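Robotik im Alltag -- Skript zur 4. Sitzung
Thema: Können Maschinen schon Hausarbeit?
Orestis Triantafyllou
Stand: 2021-05-03

Vorbemerkung

In der letzten Sitzung kam der Einwand, das Greifen sei doch im Grunde gelöst. Ich halte das für falsch und möchte es an einer Aufgabe durchgehen, die jedes Kind beherrscht: Deckel nehmen, auf den Topf legen. Bitte lesen Sie den Abschnitt vor der Übung, wir steigen direkt mit den Fragen zur Auswertung ein.

4.1 Was eine Vorführung zeigt

Das Werbevideo von Skonel haben wir im April gesehen. Ein Arm räumt eine Küche auf, der Schnitt wechselt alle paar Sekunden, am Ende ist die Platte leer. Wie viele Anläufe es gab, steht nirgends. Ob jemand zwischendurch die Teller zurechtgerückt hat, ebenso wenig. Solches Material belegt, dass ein Ablauf einmal zustande kam, mehr würde ich daraus nicht ableiten.

Etwas besser steht es um Plidisari. Dort wurden immerhin 600 Versuche protokolliert, von denen 429 als gelungen gelten. Das sind 71,5 Prozent. Wer zu Hause bei mehr als jedem vierten Griff danebenlangt, wird vom Abwasch befreit -- und zwar dauerhaft. Dazu kommt, dass "gelungen" im Protokoll nur heißt: Deckel berührt den Topfrand. Ein schief aufliegender Deckel zählt mit.

4.2 Deckel und Stieltopf

Die Aufgabe sieht harmlos aus, und gerade deshalb taugt sie für den Unterricht. Überlegen Sie zuerst, was ein Greifer mit zwei Fingern hier überhaupt fassen kann. Der Rand liegt flach auf, also bleibt der Knauf. Der ist rund, die Finger sind flach, und wer nicht mittig zugreift, schiebt den Deckel vor sich her. 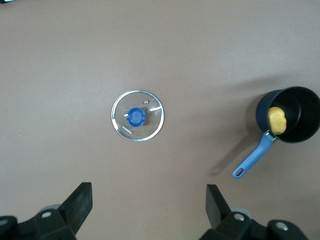
Abb. 4.1: Glasdeckel mit blauem Knauf, rechts der dunkle Stieltopf. Blick vom Handgelenk des Greifers.

Schwieriger als der Griff ist das Sehen. Durch das Glas scheint die Tischfläche, dazu kommen helle Reflexe neben dem Knauf. Tiefenkameras liefern an solchen Stellen oft Löcher oder Werte, die zum Tisch gehören. Einen brauchbaren Anhaltspunkt gibt der Metallrand, solange er sich vom Untergrund abhebt. Auf einer Edelstahlspüle sähe die Sache schon anders aus.

Beim Topf kommt die Verdeckung hinzu. Aus der Handkamera ist nur der linke Teil der Öffnung im Blick, den Rest muss das System ergänzen oder durch eine Bewegung nachholen. Im Topf liegt außerdem etwas Gelbes, Knolliges. Kartoffel oder Teigkugel? Für das Auflegen des Deckels ist das gleichgültig, für die Frage, ob man den Herd einschaltet, durchaus nicht. Maeng nennt das "semantische Restunsicherheit". Ich würde sagen, die Maschine weiß nicht, was es zu essen gibt.

4.3 Zum Vergleich: die Werkhalle

Gern wird auf die Industrie verwiesen. Bei Harkance setzen Arme Abdeckungen auf Gehäuse, Schicht für Schicht, ohne nennenswerte Ausfälle. Das stimmt, nur kommt das Gehäuse dort immer in derselben Lage an, und ein neues Modell bedeutet eine neue Einrichtung durch Fachpersonal. In der Küche liegt der Deckel jeden Abend woanders.

Mein vorläufiges Urteil: einzelne Handgriffe ja, eine Hausarbeit von Anfang bis Ende nein. Gegenbelege nehme ich gern entgegen, aber bitte ungeschnitten.

Aufgaben zur Übung

1. Formulieren Sie ein Erfolgskriterium für "Deckel liegt auf dem Topf", das sich ohne menschliches Urteil prüfen lässt.
2. Skizzieren Sie einen Ablauf für den Fall, dass der Deckel beim ersten Zugriff wegrutscht. Woran merkt das System, dass es aufhören sollte?

Abgabe zu zweit, höchstens 2 Seiten.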